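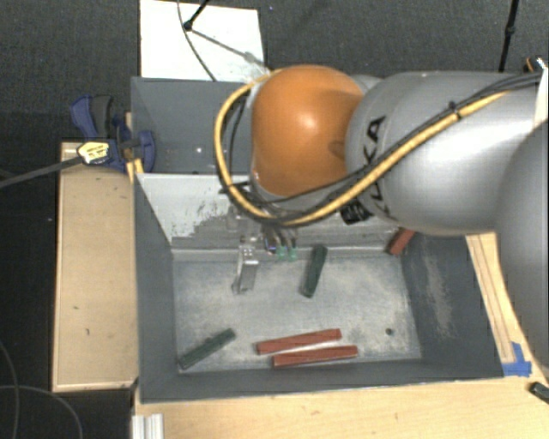 Why Do Things Go in Bins?

Think about where you keep your building blocks. Maybe they live in a box, a drawer or a big tub. In workshops, people do the same thing with their parts, and they usually call the box a bin.

A bin is an open container that holds loose things in one place. It has a floor, walls and no lid. You can reach in from the top, take what you need and leave the rest where it is.

What are bins made of?

Bins at home are often plastic or cardboard. They are light, so you can carry them from room to room. Workshop bins are often metal. Metal is heavier, but it does not crack when something hard is dropped into it.

The front bin at the top of this page is dark gray metal. It is holding five long blocks. Two of them are dark green and three are brick red. There is a second dark gray bin behind it.

Why do the walls slope?

Look at the sides of the bin. They lean instead of standing straight up. When the walls lean outward, the opening at the top is wider than the floor. That helps in a few ways.

A block that lands on a sloping wall tends to slide down toward the middle. There is more room at the top to reach in. Empty bins with sloping walls can often be stacked one inside another, like paper cups — a tall pile of them takes up very little space.

Where do the scratches come from?

The floor of the bin is covered with whitish marks. These are called wear marks or scuffs. Metal gets scuffed when hard things slide across it or bump against it. One bump may leave a mark too small to notice. After a great many bumps, the marks join up into pale patches.

You can find scuffs at home too. Try the bottom of a baking pan, the inside of a toolbox or the toes of your shoes. The places with the most marks are usually the places that get rubbed the most.

Long blocks and short blocks

A long block and a cube do not behave the same way in a bin. A cube looks much the same whichever side it lands on. A long block can lie along the bin, across it or at a slant. It can also lean on another block with one end in the air.

If you want to pick up a long block, the middle is a good place to hold it. The weight is then even on both sides. If you hold it near one end, the other end is likely to tip down.

Try it yourself

You will need a shoebox, 10 building blocks in two colors and a clean tray.

1. Put all the blocks in the shoebox and shake it gently.
2. Look at how they landed. Are any of them leaning on each other?
3. Take out one color and line those blocks up on the tray.
4. Put them back, shake the box again and take out the other color.
5. Now try it with only your thumb and one finger. Which blocks are hardest to reach?

Blocks close to a wall can be tricky — your fingers need space on both sides.

Words to know

Bin: an open container for loose things.
Scuff: a mark left by rubbing or scraping.
Slope: a surface that leans.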